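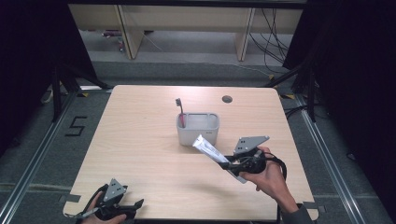 Toothbrush in, toothpaste in hand.

I have now made the no-churn ice cream three times, and I'd like to talk about the condensed milk.

For anyone who has missed it, the recipe goes like this. You whip a pint of heavy cream, you fold in a can of sweetened condensed milk, you freeze it overnight, and in the morning you have ice cream "just as good as the machine kind." Those are the words every time. I've read them on so many recipe pages that I assume they all got them from the same place, probably the back of a can.

I own the machine kind. It's a Treker, the model with the bowl you have to keep in the freezer, and it takes up the space where a sensible person would keep peas. I'd love to get rid of it. I went into this wanting the whipped cream method to work, and I want that on the record before the comments start.

Batch one was plain vanilla, made exactly as written. One can, one pint, a teaspoon of extract, a pinch of salt that I added on my own because the recipe didn't bother. It whipped up beautifully. It froze without any ice in it that I could feel. And it tasted like the inside of a candy bar. My teeth hurt. I had two spoonfuls and put the lid back on, and I'm someone who eats frosting off the knife.

The sugar is the whole trick, of course. It's what keeps the stuff from freezing into a brick, so when you cut it back you get the brick. That was batch two. I used half a can and made up the difference with whole milk, and the next day I bent a spoon. After 20 minutes on the counter the edges were soup and the middle was still fit for paving. One site promised that two tablespoons of vodka would fix this. I had no vodka, so I used bourbon, and I can report that it tasted of bourbon.

Batch three was the one I had some hope for. Full can, but with a lot more salt, a good squeeze of lemon, and 4 ounces of cream cheese beaten in first so there'd be something sour to push against the sweetness. This was better. It was close to good. It was also a frozen cheesecake, and if I'd wanted a frozen cheesecake I would have crushed up some graham crackers and made one.

What bothers me is the reviews. The page I started from has more than 1,000 ratings and nearly five full stars. So I read a bunch of them. Plenty say something like "can't wait to try this!" with five stars attached, from people who haven't made it. Others swapped the cream for coconut cream, the condensed milk for maple syrup, left it in the freezer for a week, and gave it one star. I don't know what you can learn from either group. The useful ones were all in the middle, the three-star people, and they mostly said what I'm saying: it's fine, it's very sweet, the kids liked it.

The kids did like it, by the way. Mine ate batch one with sprinkles on top and asked for it again. They also like the purple yogurt that comes in a tube.

A few things I'll pass along if you're going to make it anyway.

Chill the can. I didn't see this in any of the recipes, and room temperature condensed milk knocked half the air out of my first bowl of cream. An hour in the fridge is plenty. It gets thick and slow to pour, so use a spatula.

Stop whipping earlier than you think. Soft peaks, barely. By the time you've folded everything together it has stiffened up on its own, and if you begin with stiff cream you get that greasy coating on the roof of your mouth.

Use a loaf pan with plastic wrap pressed right onto the surface. I bought a set of Stovov freezer tubs for this (long, narrow, a lid that claims to be airtight) and the wrap in the loaf pan did a better job. The tubs now hold chicken stock.

Coffee helps. A heaping tablespoon of instant espresso, stirred into the condensed milk before it goes anywhere near the cream, is the only flavoring I tried that stood up to the sugar. I did a small side batch of that from the leftovers and it's the one thing here I'd make twice. Dark cocoa might do the same. I haven't tested it, so I'm not going to tell you it works.

Skip the swirls. Every photo has a swirl of caramel or jam. You are adding sugar to sugar.

Somebody is going to ask about calories. I added up batch one from the labels and got a bit under 400 for what I consider a normal bowl, and then I noticed that the can's idea of a serving is two tablespoons and stopped adding things up.

So the Treker stays for now, and the peas will have to live somewhere else. I made a custard base in it last night, six yolks, half the sugar, and it was ready to eat before bed. It was a pain. I had to wash a strainer. It tasted like milk and eggs and vanilla, in that order, and I had a second bowl.

Next up is the two-ingredient bagel, the one with the Greek yogurt, which I've been told is "indistinguishable from a real bagel." I have the yogurt in the fridge already. I'll let you know.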